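Skaltent open house: can it fold my towels yet?

I have a basket of clean laundry at home that has been clean since March. So when Skaltent opened its doors for an afternoon, with the promise of "household and shop-floor tasks, live," I drove 80 miles with what I will call a personal interest.

The tour began at the coffee urn, as tours do. They hand you a sticker with your name on it and a bag containing a pen, a brochure and a mint. The brochure says 1,718 hours of practice went into the cloth work alone. I tried to work out how many hours of practice I've had with cloth and gave up somewhere in middle school, where I peaked.

First stop was the parts-sorting station, built around a system called Kestel. It takes small fittings from one tray and puts them in another tray. It did this well, at the speed of a man who is paid by the hour and likes his chair. A visitor from a furniture plant timed it on his phone and went off to look for more coffee. The staff said it can go faster, but not while there are guests.

Then came the big room with the shiny green floor, which is where cloth happens. If you've never thought of fabric as a hard problem, spend a while here. A bolt stays the shape of a bolt. A square of cloth has a new shape every time you breathe near it, and the corner you wanted is now underneath. Two arms would seem to be the minimum, and I say that as an owner of two arms who still can't do a fitted sheet.

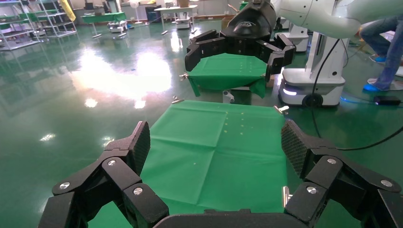

My sister-in-law manages linens for a hotel, and when I told her about all this over dinner she said she didn't care how it folds, she wants to know who untangles the pile. Folding is the easy half, in her view. The dryer hands you a knot the size of a dog, and half the shift is finding edges. She'd pay for a machine that only did that and left the folding to people.

I had put more or less the same question to our guide, who said the pile is "on the roadmap." The roadmap was not in the bag with the mint.

Last stop was the Stidach line, a mock stockroom where boxes go from cart to shelf. This one I'd hire. It placed 11 boxes while we stood there and dropped one, squarely, with the label facing out. I have worked with people who did worse and got promoted.

Parking is behind the Hsiao building and it's free, but the gate closes at 5 p.m. and they mean it. Wear flat shoes. My laundry is still in the basket.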